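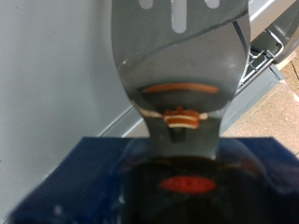
I've been using the Peltine gripper for long enough now that I've stopped being polite about it, so I figured it was time to write it up. Mostly I wanted to know whether it could handle kitchen stuff, meaning thin, slippery, floppy or oddly shaped things, without me swapping fingers every ten minutes. I also had the little Tesance wrist camera on for all of it, and I have opinions about that too. A slotted turner is a pretty mean test for both of them! The blade is polished like a mirror and full of bent-up reflections, and the black handle sits so close to the lens that it goes to mush. There's a red oval on that handle and I can't read a thing in it on the feed. If your work depends on seeing what's right between the fingers, go try the camera before you pay for it. The slots in the blade come through fine, and so does the oven rack behind them, so it's really a close-up problem.

OK, the gripper itself. I paid $95 for mine. My old one (a Samir, the first version) cost a lot more and had a stronger squeeze, and I still keep it around for heavy jars. But the Samir only really knew two moods, open and crushing. The Peltine has a nice slow close, and you can set the force in small steps from the controller. Setup took me one evening, most of it spent hunting for the right screws.

## Bread 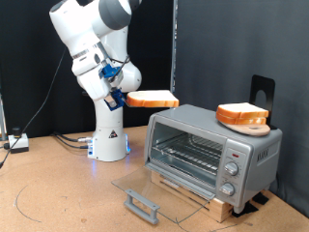 Bread was the test I cared about most. It dents if you look at it wrong, and it sags if you grab it too close to one side. I ran 300 pickups over a couple of weeks, all plain white sandwich bread, and counted a pass only if the slice came up without tearing or dropping. Having the slices stacked on the round board on top of the toaster oven makes it harder, too – you want one slice and the fingers would love to bring you two. It passed 281 times, which made me very happy. Carrying a slice out flat over the table like that is the part I'd expected to go badly, and it was the easiest bit of the whole thing. Most of my fails were double grabs, plus a few torn crusts from when I got cocky with the force setting.

My friend Nouhaila Kettani runs the same gripper on her own arm and gets worse numbers than me with soft rolls. She thinks it's the finger pads. I think she closes too fast. We have not settled this.

## The controller

I drive everything through Tallis, and it's fine! The menus are a mess and the force slider goes up to 100 even though the gripper quits responding past 80. Teodor Jakubowski pointed me to the setting that caps the slider (it's under "Limits," two screens deep) and that fixed my one real annoyance. It does lose the camera now and then after a restart. Unplug, plug back in, go get coffee.

## Stuff I didn't love

- The pads pick up crumbs like crazy. I wipe mine down between batches.
- Smooth round handles can twist in the grip if you pick the tool up far from its balance point.
- The manual has one page on force settings and four on the warranty.

Would I buy it again? Yep, for light kitchen work I would, and I'd skip the Tesance and look for a camera that can focus closer. I'm trying eggs next, with a towel down, and I'll add the numbers when I have them.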